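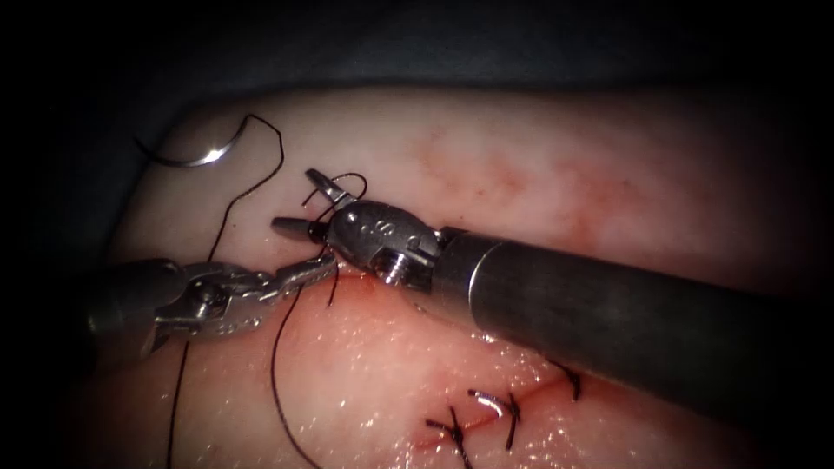 Making the knot. The black thread is looped at the open jaws, and the curved needle lies on the pad near the dark cloth.

Thread, needle, pad: pictures from the stitching table

Welcome to the small gallery of the Flumden suture pages. I started these pages in May, when my notebook was already full and the loose papers were beginning to disappear. The subject is narrow. It is the simple stitch, one after another, closed with a knot and cut, on a pad of tissue. I am interested in how the thread behaves between the moments which the textbooks draw.

In the drawings the thread is always a clean line with an arrow at the end. On the table it makes its own decisions. It turns over itself, it sticks to a moist surface, and it stays in the curve it had in the packet. If you learn only from drawings, the first hour is a surprise.

You are welcome to use my notes for your own practice. Please tell me if you find a mistake, also in the language.

About the knot

The knot begins with a loop around the jaws. Many beginners make this loop too tight, and then it will not slide off the tips when the other end is pulled. I make it loose and keep it close to the tips. If it climbs back toward the joint, I open it and begin again. Fighting with a loop which sits in the wrong place costs more time than a new one.

The short end should be short, but not so short that it slips away through the tissue. My teacher, Cosimo Bortolotti, wanted us to look at the short end before we made any loop at all. He would ask "Where is your tail?" in the middle of everything, and you had to be able to answer without searching. I still hear the question.

Where the needle rests

While the knot is made, the needle has nothing to do. I like to have it lying flat on the pad, away from the working place, where I can see its whole curve. A curved needle catches the light well, so it is easy to find again if there is a free area around it. The trouble comes when it is left under the thread. Then the first pull moves it, and it can turn with the point in a direction you did not choose.

About the cut in the pad

I prefer a short, straight cut with clean edges. The two sides should come together without any folding. When one edge climbs over the other, the bites were not equal, and a stronger knot will not repair this. I write down which side was higher, and usually it is the far side, as I take too little there.

The first stitch decides much. If it sits well across the line, the next one has something to be measured against. I look at the first knot, choose the distance with my eyes, and only then bring the needle to the edge.

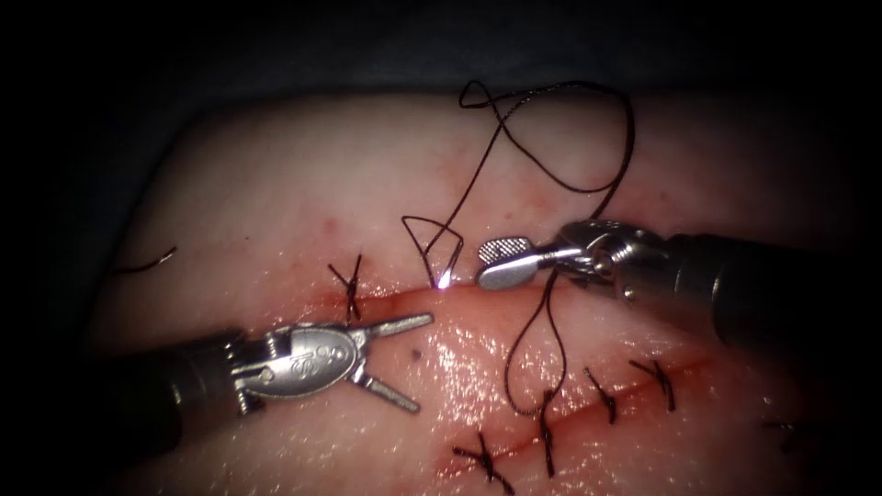

A long thread is comfortable for the first stitch and a nuisance afterward. It makes large loops above the pad, and these loops like to cross. A crossing is harmless while it is loose. It becomes a knot in the wrong place when one pulls quickly, so I pull slowly and watch the widest part of the loop until it has come down. If it does not open by itself, I stop and lift the strand on one side.

Cosimo had another opinion about this. He cut the thread shorter than all of us and accepted that he would need a new one earlier. We discussed it many times over coffee in Whitfield and never agreed – I think we both enjoyed the discussion.

Some numbers from my notebook

I know that not everybody likes counting, but it helps me. Since I began I have written down 1,665 stitches, good and bad together. My plan is to reach some 2,000 and then to compare the first pages with the last. In one session I make no more than 7. After that my attention goes down, and the distances between the stitches begin to grow without my permission.

For every stitch I note 3 things: the bite on the near side, the bite on the far side, and whether the knot lies over the line or beside it. Beside the line is better in my eyes, and it is also easier to inspect. The ends I cut short, but long enough that they can be found again. They often point in opposite directions, and this does not trouble me.

Next pages

The page about continuous stitches is half written and needs more patience. The word list, English with short explanations, will be corrected first. Comments can be left in the guest book of the Flumden pages, and I read them mostly in the evening.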